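Gullora Clothes Swap and Rail Hire -- FAQ

Last tidied up in August. If your question isn't on the list, email us, we do read them.

What can I bring to the swap?
Clean, wearable clothes. Coats, jackets, dresses, jumpers, trousers, shirts. Shoes if the soles are sound. Bags yes, belts yes. No underwear, no swimwear, no school uniform with a badge on it.

How many items?
Up to 30 per person. More than that and you'll need to book a bulk slot, Monday only, before the doors open.

Do they have to be on hangers?
Coats and anything heavy, yes please. Jumpers folded, not hung, they go out of shape at the shoulders. Everything else can come in a bag and we'll sort it at the desk.

Can I leave things in a box by the door?
Only when we're open. Cardboard is fine, bin bags are a pain as they split. Write your name and phone number on the side, not the lid -- lids go missing.

How does the points thing work?
One point for a top, two for trousers or a skirt, four for a coat. Spend them the same day or keep them on your card. Points last until the end of the season, then they're gone. No cash value, sorry.

Do you take winter coats in summer?
Yes. Coats are what we run out of first every autumn, so bring them whenever. Check the pockets. We've had keys, train tickets, half a sandwich. Wool coats need a brush before they come to us, and anything with moth holes goes to rag.
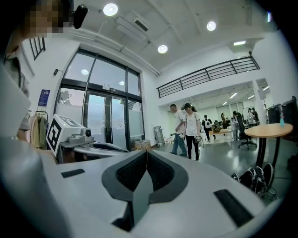 Belts should be tied to the coat they came with, or put through the loops and knotted once. Same for detachable hoods. A loose belt in the bottom of a bag never finds its way home and then we've got a coat nobody wants.

Can I hire a rail?
You can. Single rails are 40 a week, doubles are 55, both with a deposit which you get back when the rail does. Hangers are extra if you want more than the set that comes with it.

What weight will a rail take?
Depends which one. The Namska is the light one, fine for shirts and dresses, don't load it with winter coats. The Stevlow is heavier and a bit of a beast to move but it'll hold a full row of wool. If your not sure, ask for the Stevlow.

Does it come built?
Flat, with the bolts in a bag taped to the bottom bar. Ten minutes with two people. Stand it against a wall while you sort out the feet. Do the feet up tight before you hang anything, then check them again after a day or so.

Do you deliver?
Collection is easiest. Delivery goes through Cuadros and they'll give you a morning or an afternoon, nothing narrower. Someone has to be in. They won't take rails up stairs.

I lost a bolt.
Tell us, we have spares. Please don't use string.

How many hangers can I buy at once?
Up to 1,000, if you give us a week's notice. Wooden ones come and go. Plastic always in stock.

Is there somewhere to try things on?
Two curtained cubicles, one long mirror. Queue can get silly after eleven, so come early or try coats on over what you're wearing.

What happens to what's left over?
Good stuff goes back out next time. Tired stuff goes to the textile bank. We dont post items back to you, so if you want something returned collect it by closing time.

Can I bring the dog?
Small ones, on a lead, away from the knitwear.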